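25/12/2024, le soir

Bon, j'ai encore passé le repas de Noël à parler de robots avec Tadeusz (on ne se refait pas !).
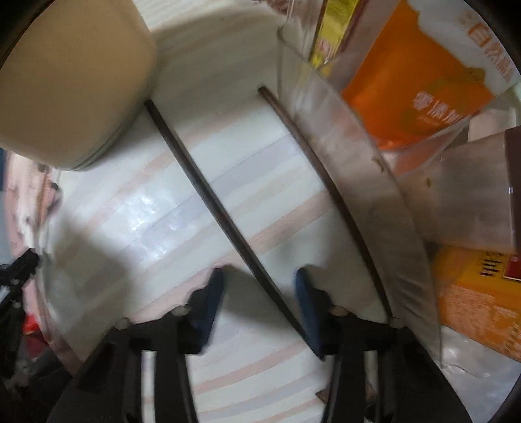

Tadeusz jure que d'ici deux ans une machine fera toute ma vaisselle et débarrassera derrière moi. Je veux bien, moi ! Mais je lui ai dit de commencer par les baguettes. Deux bouts bruns tout fins posés en biais sur une assiette blanche, avec un gros reflet dessus, et la pince noire qui en tient une entre ses patins bleus… l'autre est juste à côté, presque parallèle, et il faut encore débarrasser les emballages autour. Moi, je fais ça en pensant à autre chose. Ngozi, elle, a travaillé 13 mois chez Ortner, et d'après elle porter des caisses toutes pareilles, ça va très bien, c'est le petit bazar de cuisine qui coince.

Il paraît que l'engin d'Endance coûtera 2000 euros et pliera aussi les torchons. À ce prix-là, je veux qu'il nettoie le four ! On a parié un dîner avec Tadeusz, on en reparle en janvier, après sa visite de l'atelier de Skerholm.

En attendant, il reste les verres à faire, et je suis crevée. Demain.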